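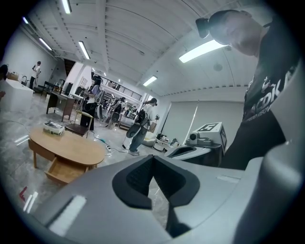

A man wearing a small head-mounted camera leans forward over a gray hand-held gripper.

The Winham Canal Walk is a waterside footpath in the town of Winham, and one of the most rewarding easy walks in the region. It follows the old canal from the Okudby Basin to the village green at Hesau, passing under 2 road bridges and beside a long flight of locks. The path is flat for almost its whole length, so it suits children, strollers and anyone who likes to stop often.

History
The canal was dug to carry grain and building stone to the mills at Okudby. Barge traffic faded once the railroad arrived, and the towpath was left to brambles for decades. A campaign to reopen it was led by the local historian Mereana Bolger, whose hand-drawn maps of the route are still sold at the Hesau post office. The full path opened to walkers in December 2018, and the last missing link – a narrow stretch behind the former dye works – turned out to be the prettiest part of all!

Route
Most walkers start at the basin, where the old warehouses come right down to the water. From there the towpath runs east past allotments and back gardens, then climbs gently beside the locks. The Căpraru Steps, a side flight of 68 stone stairs, lead up to a wonderful viewpoint over the rooftops and the hills beyond. They are steep and well worth the effort, especially near sunset.

Past the steps the town drops away quickly. The canal widens into a reed-fringed pool, and the final stretch runs under a superb avenue of lime trees to the green, where there is a bakery, a pub and a covered market.

Wildlife
Herons and kingfishers are seen all year, and bats feed over the pool on summer evenings. A survey of the banks recorded 328 kinds of plants, among them several rare sedges. January is a fine month for watching ducks, with teal and wigeon gathering on the open water.

Access
Bus 44 stops at both ends of the walk. The towpath is surfaced throughout, though the stretch by the dye works can be muddy after heavy rain.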